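The Hat Report

Valquíria Leite had been at Joneck for 3 weeks when they gave her the fault log, which was how she knew it was a bad one. Good news at Joneck went to people with longer contracts.
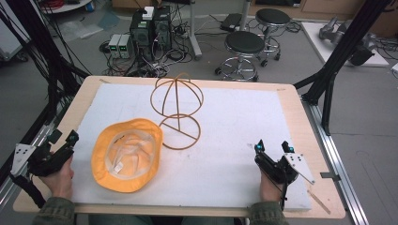 The job was hats. A shop chain called Clalosport wanted a machine that could take a bucket hat off a table and put it on a stand, over and over, all night, so that its windows would look fresh by morning. Why a chain of sports shops couldn't pay somebody to do this in the afternoon was a question Valquíria had asked at her interview. The man from sales had laughed as if she'd made a joke, and she had got the job, and the question had not come up again.

To teach the machine, you did it yourself. You sat at the table with a gripper in each hand, picked up the hat, turned it over, lowered it on to the wire dome and let go. Then you took it off and did it again. There were 519 of these in the log. All of them were marked good.

"They can't all be good," she said.

"Why not?" said Grusska. He ran the team, and he had a way of standing in a doorway so that you had to talk to him or climb out of a window.

"Because I did a hundred of them, and I dropped it. I dropped it a lot."

"And did you pick it up again?"

"Well, yes."

"Then the hat ended up on the stand," said Grusska. "Good."

She wrote that down, word for word, because the fault report had a box called Cause and she had nothing else to put in it yet.

What had gone wrong was simple enough to tell. At ten past 2 in the morning, on its first night working alone, the arm in the trial shop had put a hat on a stand. It had then decided that the hat was not on the stand. It had closed its gripper on the brim, lifted hat and stand together, and let go of both from shoulder height. Then it had gone down to the floor after them, as far as it would reach, which was a good deal further than anyone had said it would reach. A cleaner called Conceição had been kneeling there with a cloth. The gripper had shut on her sleeve.

She was all right. Everybody at Joneck said so, usually before they said anything else. She had pulled her arm out of her cardigan and left the cardigan behind, and the machine had spent the next 10 minutes trying to fit it on the stand.

"So it was persistent," the man from sales had said at the meeting. He had meant it kindly. He had even made a note of it.

Valquíria read the log from the top. It was dull work and she was suited to it. By the end of the second day she could tell who had been holding the grippers without looking at the initials. There was somebody who rushed. There was somebody who pinched the crown instead of the brim and always had to try twice. And there was herself, slow and careful, letting the hat slip off the wires, catching it on the board, going back for it. You never left a hat where it fell. You went after it, wherever it had gone. She had done that without thinking, because leaving it there would have looked sloppy.

Nowhere in the log did anybody give up.

She looked for it for a whole afternoon. She wanted one single go in which a person had dropped the hat, looked at it, put the grippers down and fetched help. There wasn't one. A try like that would have been marked bad, and bad ones were thrown away before they ever got a number.

She took this to Grusska. He was eating soup out of a mug.

"It doesn't know how to stop," she said. "We've never shown it anybody stopping."

"It has a stop button."

"On the wall. Behind the till. She'd have needed a third arm."

"We'll move the button."

"And the reach? Who said it wouldn't go to the floor?"

He stirred the soup. "It was understood."

"Who understood it?"

"It was generally understood," said Grusska, and she could see that he believed this, and that he'd believed it when the shop signed for the thing, and that if she pushed he would find her a document in which it was very nearly written down.

She rang Conceição that evening. It wasn't her job to. The number was on the form, under Persons Present, below the make of the till.

"Are you from the hat people?" said Conceição.

"Yes. I'm writing the report. I wanted to ask what you saw."

"I've told two of you already. They wanted to know was I standing inside the yellow line." There was a television on somewhere behind her. "There wasn't a yellow line. They put it down the next day. A man came with tape while I was doing the glass."

Valquíria stopped writing, then started again.

"Did it hurt you?"

"No. It was very gentle, I'll give it that. It held on like a child does. I kept telling it to let go." She turned the television down. "Do I get the cardigan back?"

"I'll find out," said Valquíria.

The cardigan was in a box in the lab, with a label on it and a number. It was evidence, Grusska said, and he wouldn't sign it out until the report was closed. The report couldn't be closed until there was something in the box called Cause. He had suggested "unexpected garment".

She stayed late and typed it her own way — the 519 good ones, the missing bad ones, the floor, the button, the tape. It ran to four pages. She read it through and took out one word that was rude. Then she sent it to everyone on the list, and to the shop as well, whose address had been left off the list.

In the morning there was a reply from sales, thanking her for her energy. There was also a new plan for the week, with her name at the top of it. They would be recording 519 more, and these, it said, would include some drops.

She sat down at the table and picked up the grippers. Grusska stood in the doorway to watch. She lifted the hat by its brim, carried it halfway across, opened her fingers and let it fall.

Then she put the grippers down and sat with her hands in her lap.

"Well?" said Grusska, after a while. "Go on. Pick it up."

"No," she said. "Write that one down as good."

He looked at the hat, and then at the clock, and went to ask somebody whether that was allowed.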